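Hard Water and Domestic Fixtures: Results of the Kisbridge Hardness Survey

The winter hardness survey for the Kisbridge supply area is complete. Samples were drawn from the kitchen cold tap at 118 addresses, before any softener or filter jug. Each sample was titrated twice and the mean recorded. Results are in milligrams per liter as calcium carbonate.

The highest reading was 1,815. It came from a private well on the Lorkberg side that also draws brackish water, and it has been left out of the area average. The well should not be used to feed a boiler or a water heater without treatment. With that reading removed, the average for the area is 145, at the lower end of what is normally classed as hard.

Addresses north of the Ambrosio pumping station read lower than those to the south. The northern mains carry mostly reservoir water. The southern mains are blended with groundwater, and the blend changes with demand, so a single reading there is a weak guide to the yearly figure. A second set of samples will be drawn in July. 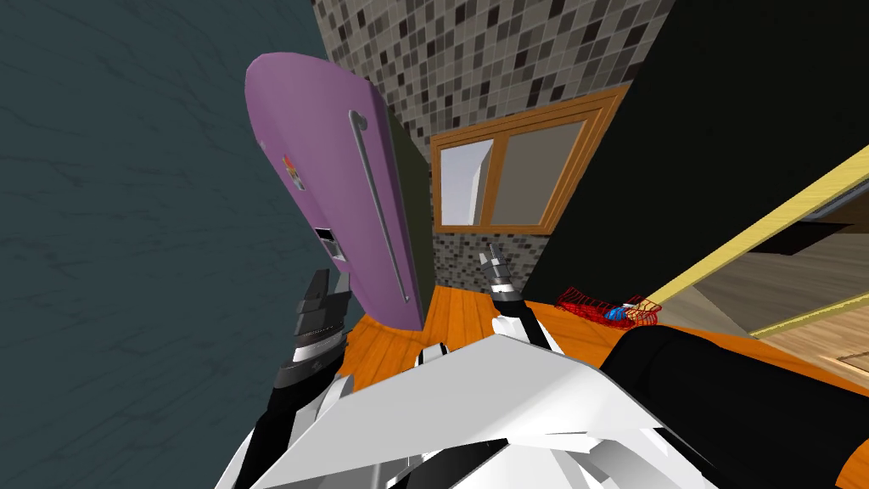 A refrigerator door and a wooden surface in a rendered kitchen.

Scale forms when hard water is heated or left to evaporate. Dissolved calcium bicarbonate breaks down, carbon dioxide is given off, and calcium carbonate settles on whatever is nearest. In a kettle this is the element. In a tank heater it is the lower part of the tank and, on electric models, the lower element, which then runs hotter than it was designed to and fails early.

Households in the southern area should check the thermostat on the water heater. Scale forms faster as the temperature rises, but a tank kept too cool can allow bacteria to grow. Follow the setting in the manufacturer's manual. Drain a few gallons from the tank valve once a year with the power or gas off and the cold inlet closed. If the water runs cloudy with white grit, flush until it clears.

Ice makers and water dispensers fed from the cold line are affected as well. Deposits collect at the inlet valve, and the usual sign is small or hollow cubes. Replace the inline cartridge at the interval printed on it. Most carbon cartridges improve taste and do nothing for hardness. 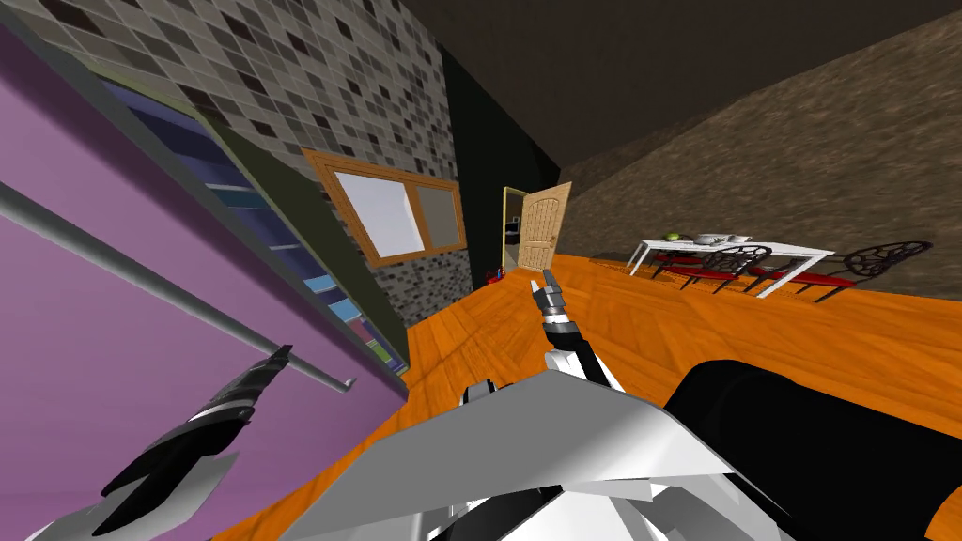
Tile and grout need a different approach from metal. Vinegar and citric acid both dissolve scale, but they also attack cement grout and will etch marble, limestone and travertine. On glazed ceramic, wet the grout with plain water first, apply a weak citric solution to the tile face, leave it for five minutes and rinse well. On natural stone, use a neutral cleaner only. Never mix an acid cleaner with bleach.

Softeners were present at 42 of the surveyed addresses. Several were set for a hardness well above the tap reading, which wastes salt and sends extra chloride to the drain. Owners of Skurkari units can change the setting from the front panel. The value is entered in grains per gallon; divide the survey result by 17.1 to convert.

Individual results will be mailed with the next water bill. Test strips are available at the Kisbridge office on Monday until 4 p.m., one pack per household.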